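Skotden Putting Mat, one winter in
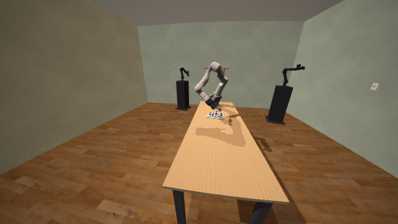 I bought the Skotden in November, right after our course closed the back nine for the season and I realized I was looking at four months of no golf and a putting stroke that had cost me our club's spring match play (three-putted the last two holes against Huệ Đinh, who was very nice about it, which made it worse). So I went shopping! And I want to talk about this mat because most of the reviews I read before buying were written by people who had clearly rolled it out once, made six putts and gone to lunch.

First, unrolling. It comes in a tube that's tighter than it needs to be and the far end curls up for days. I put two cookbooks and a cast iron skillet on it overnight and that helped some. By the end of the first week it was flat except for one corner, and that corner is still a tiny bit up now. It doesn't get in the way of the putting line, so I gave up on it.

The surface is good. Really good, for the price. It's marked as two speeds depending on which direction you brush the nap, and I'd call them "our greens in June" and "our greens after the member-guest." The slow direction is a little too slow for my taste, but the fast one is lovely and the ball holds its line all the way down. My old mat, a Pretetti, had a seam in the middle that kicked everything left, and I spent a whole winter teaching myself to aim right because of it. Guess what happened in April.

There's an alignment line down the center and then two thinner lines on either side to make a gate. I ignored the gate lines at first and now I use them every single time. If you put a coin on each one about a putter head in front of the ball, you find out very fast whether your face is open. Mine was. Mine was VERY open. I had been blaming my eyes for years.

Now the ramp. The hole end slopes up so the ball has to be moving when it gets there, and I have mixed feelings. It does stop you from leaving everything short. But it also teaches you to hit it too firm, and when I got back outside I ran my first few putts well past. If you can, turn around now and then and putt toward the flat end at a tee or a poker chip. I do half and half these days and my distance control is better for it.

The ball return is the weak spot. It's a plastic track that clips on in three pieces, and one of the clips let go in the second month. Stetance, the shop I bought from, sent a new piece without any fuss (thank you, whoever answered my email at seven in the morning), but the replacement has the same skinny little clip, so I'm not expecting miracles. It's also noisy on a hard floor. I slid a strip of old carpet under it and now I can putt after the kids go to bed.

About practice, because a mat is only as good as what you do on it. I do 100 putts a night, most nights, and I write down the makes in a notebook. Somewhere past 4,000 putts I stopped thinking about my hands, and that alone was worth the money to me. My favorite game is one Huệ showed me: you have to make ten in a row from the short mark, then five from the middle, then two from the back, and any miss sends you to the beginning. I've gotten through it twice. I yelled both times.

I also tried the Bạch mat at a friend's house, the longer one with the printed break lines. It's prettier and the cup is a proper size, where the Skotden's cup is a hair small. But it doesn't lie as flat, and it takes up a whole hallway. If you have the space and you like practicing long lag putts, look at that one first. For anything inside eight feet I'd still take mine.

Things I'd change: a stronger clip, a cup that matches a real one, and a strap for storing it, because the cardboard tube fell apart by January and I'm using two of my daughter's hair ties.

Would I buy it again? Yes, and I've already told two people in my league to get one. I'm playing Huệ again in the first round this spring, so I'll update this in May if I have anything nice to report.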